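Skarkberg Opens Computer Return Program to All Residents

SKUVPORT, Dec 19, 2019 – Skarkberg will begin taking back unwanted computers and accessories from any household in the Skuvport area, the company said today. Until now the service was open only to business customers.

Residents can bring items to the Naidoo Street depot or the Lesutura branch during normal opening hours. There is no charge for up to 20 items per visit. Larger loads need to be booked by phone.

The business program took in 700 items in its first year, and 119 local offices are signed up.

"People kept asking at the counter if they could leave an old keyboard or a printer cable, and we had to send them away," said Margarida Sampaio, operations manager at Skarkberg. "From now on the answer is yes."

Working equipment will be cleaned and offered to schools. The rest goes to a licensed recycler. A second collection point is planned for March.

What We Accept

Laptops, desktop computers, monitors, keyboards, chargers, cables and mice, including corded models. 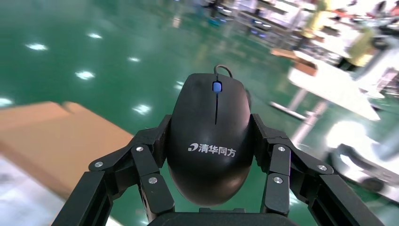 Media Contact

Margarida Sampaio, Skarkberg, Skuvport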